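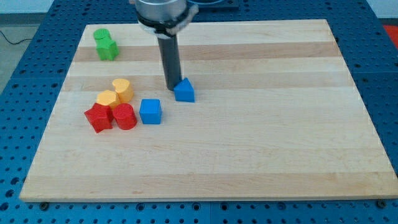 Re: Oiling a butcher block top, how often?

Gleice Pacheco wrote:
> We put in a maple counter in February and I've been oiling it every
> week like the store said. It still feels dry by the sink and now
> there's a gray ring where the kettle sits. Do I sand the whole thing
> or just the ring? And is mineral oil even the right stuff?

Hi Gleice, hi all,

Please don't sand the whole thing! I did that to ours and spent two days wiping dust off the tops of the door frames. Just do the spot, by hand, going with the grain, and feather it out a bit wider than you think you need to.

Is the kettle iron, by any chance? A gray or black ring usually means iron and water got together on the wood. Ours came from a cast iron pan my husband left sitting overnight (he says it was me). Lemon juice and salt took most of it out – rub it in, give it ten minutes, rinse, let it dry till the next day before you oil.

Mineral oil is fine but it never really hardens, so by the sink it just washes away. I melt a little beeswax into mine, roughly 8 parts oil to 2 of wax, and buff it with an old T-shirt. Haiyan Cao swears by tung oil and she may well be right, but I've never had the patience for the drying time.

Once a week is a lot after the first month, by the way. I do the sink end when water stops beading and the rest whenever I remember.

Does anybody know if the end grain wants something thicker? Mine drinks up everything I give it.

Kelly Rezende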